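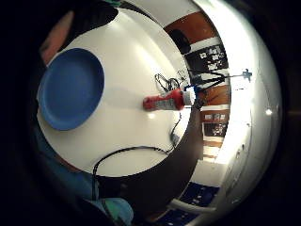 Round table or rectangular for a small kitchen?
1 min read · 6 comments · 20 shares

mossy_gate
Kitchen is tiny and we keep catching our hips on the corners. Has anyone gone round? McAlister do one for £200.

Tinpot
Went round in April. Much easier to get past, but you can't push it flat to a wall.

draycott_b
I'd disagree with going round. Ours wasted the whole corner and we sold it. A narrow drop-leaf seats four and folds away.

Tinpot
Drop-leafs wobble though — every one I've had.

draycott_b
Then tighten the hinges. Mine is a Fleneo and it's solid.

mossy_gate
Would a pedestal base help? The legs are half the trouble.

pearlbutton
Yes, get the pedestal. Check how wide the foot is before you order.

We use cookies to improve your visit. Accept | Manage

mossy_gate
Thanks all. Measuring up tonight.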